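How to Write a Restaurant Review for the Neslow Dining Guide

Guidance for new contributors
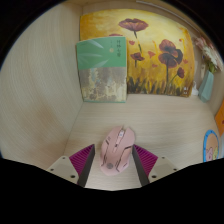 A review for the Neslow Dining Guide begins before the meal, with a short period of preparation at the desk. Read the restaurant's current menu, note its opening hours, and check whether the Guide has covered the address under an earlier name. Open the review template and fill in the location and price fields first. These can be completed with little more than a mouse, whether a plain office model or a pink one with a scroll wheel and a gray logo, as each field is a drop-down list. Leave the rating field blank until the visit is complete.

Step 1. Reserve a table

Book under your own name and do not mention the Guide. Request an ordinary table at an ordinary hour; 6 p.m. is acceptable for restaurants that serve an early dinner. Contributors may not accept complimentary dishes. If one is brought to the table unasked, record it in the notes field.

Step 2. Order with the reader in mind

A party of two should order at least two starters, two main courses and one dessert. Include one dish that the restaurant is known for and one that appears on most menus of its type, such as roast chicken or a green salad. Side dishes are optional. Drinks should be mentioned only where the list is unusual or the prices are.

Step 3. Take notes

Write down the name of each dish exactly as printed, together with its price. Record temperature, seasoning and texture in plain terms. "The rice was undercooked at the center" is useful to a reader. "The rice was disappointing" will be returned for revision.

Step 4. Draft the review

Reviews run to 300 words. Open with the food. Details of parking, decor and restrooms belong in the final paragraph. Prices are given in whole dollars, and a main course above $28 is marked as "higher priced" in the listing. Avoid describing a dish you did not taste.

Step 5. Submit

Send the draft within 30 days of the visit. Reviews of restaurants in the Lollgate district go to Siwan Bellis; all others go to Marlene Bastos. The editor may ask for receipts, so please keep them until the review is published. Corrections after publication are handled by Nia Lewis and should quote the listing title in the subject line.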